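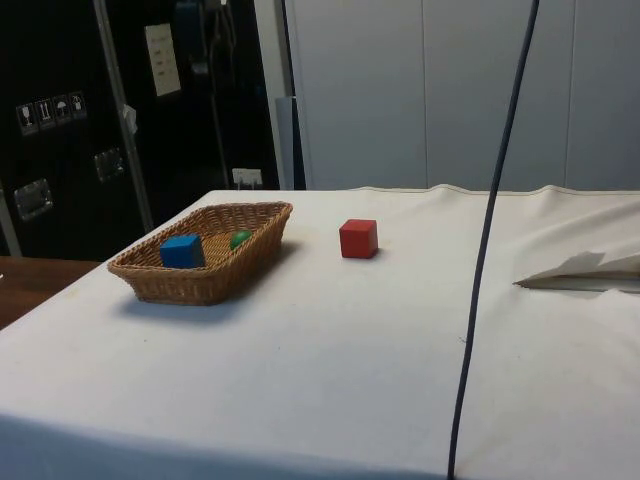 ## 4. Setting up the scoreboard on match day

Right, this is the bit everyone rings me about on a Saturday morning, so I've tried to write it down in the order I do it myself. It covers the Clilow handset, the Berrada display on the pavilion wall and getting the two of them talking. If you only want to know how to score wides and no-balls, skip to section 5.

You'll need:

- the Clilow handset and its charging lead
- the orange extension lead (the white one is too short, I've tried)
- the key for the display cupboard
- both teams' names, in batting order if the captains have made up their minds

**Caution:** don't plug the display in while the cupboard door is open and it's raining. The sockets are in there and the gutter above drips. Wait for it to stop, or get someone to hold the big umbrella over you.

### 4.1 Powering up

1. Unlock the cupboard and check the red isolator switch is at OFF.
2. Run the extension lead under the bench, not across the doorway.
3. Plug in the display, then turn the isolator to ON. All the digits should light up as eights for a few seconds and then go to noughts.
4. Hold the handset's power button until it beeps twice. One beep means the battery is low, and it won't last a full innings, so put it on charge now and score on paper until it's ready.

If one of the digits stays dark, turn everything off, count to ten and start again. I know, I know, but it does usually bring it back! If it doesn't, leave the board running and write the fault in the blue book. A missing segment on the overs counter isn't worth holding up the toss for.

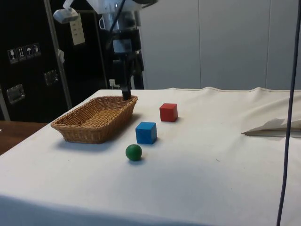

### 4.2 Pairing the handset

1. Stand within 30 metres of the display. The scorers' table is well inside that, but the far sightscreen isn't.
2. Press MENU, then choose DISPLAY and FIND.
3. Pick ZUSTDALE 1 from the list. ZUSTDALE 2 is the little board on the second pitch, and if the juniors are playing you will ruin their morning.
4. Press OK and wait for the green light to stop flashing.
5. Send a test score. I always use 234 for 5, as it gives you a different digit in every box and you can spot a muddle straight away.
6. Get somebody out in the middle to wave if they can read it.

**Note:** the handset remembers the last board it was paired with. After the Sastuvlow away fixture in July ours kept looking for theirs, and I spent most of the first session hunting through menus while Gwion Lewis shouted the score out of a window. Choose FORGET before you come home and you'll be fine.

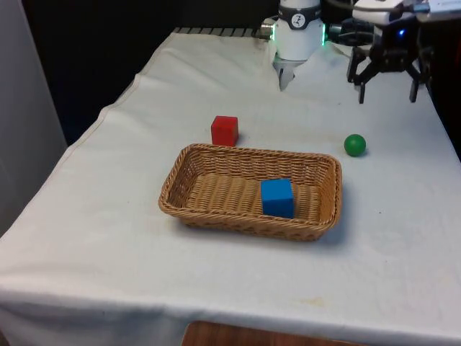
Loading the match comes next, and I like to get it done before the umpires walk out. Before you start typing, clear yourself a bit of space for the handset, the paper book and two elbows. I keep the pens, rubber and spare batteries together in something shallow, and a low wicker basket like the one on the white cloth is just the job – you can reach straight over the rim without taking your eyes off the bowler. If you've got a cloth on your table as well, pull it flat where the paper book goes, as writing over a crease makes a mess of the bowling figures.

### 4.3 Loading the match

1. Press NEW MATCH. If it asks whether to overwrite, say NO and save the old one first.
2. Choose the format. League games are saved as FORMAT A and friendlies as FORMAT C. I've no idea what happened to B.
3. Enter the home side, then the visitors. Surnames only, or the display chops them off.
4. Put in the two openers and press CONFIRM.
5. Set TARGET to blank for the first innings.

The memory holds 2,000 deliveries altogether, so it does fill up over a season. I copy ours to the club laptop every few weeks (section 8) and then clear it.

**Caution:** CLEAR ALL really does mean all, team lists included. Use CLEAR MATCHES.
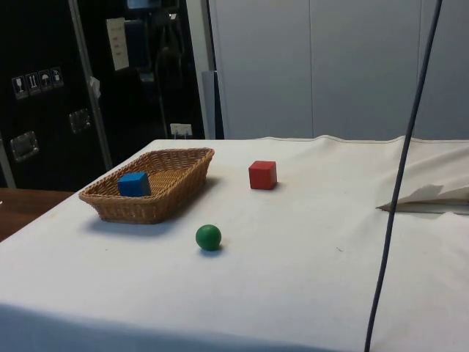 ### 4.4 Last checks before play

1. Set the brightness to AUTO. Full brightness looks lovely but bothers the batters at the road end when it gets gloomy.
2. Compare the handset clock with the umpires' watches and change yours if they differ.
3. Zero the board and check that wickets, overs and last man have all gone back to nought.
4. Open the paper book at a clean page. Yes, you still need it.

If the board and the book disagree during play, believe the book, wait for the end of the over and use CORRECT to change the board. Please don't try to fix it between balls. You'll miss one, and then you've got two things to put right.

I last updated these steps on September 26, 2025, after the new handset software went on. Older handsets say SEARCH where I've put FIND, but otherwise the menus match. Packing away is in section 9.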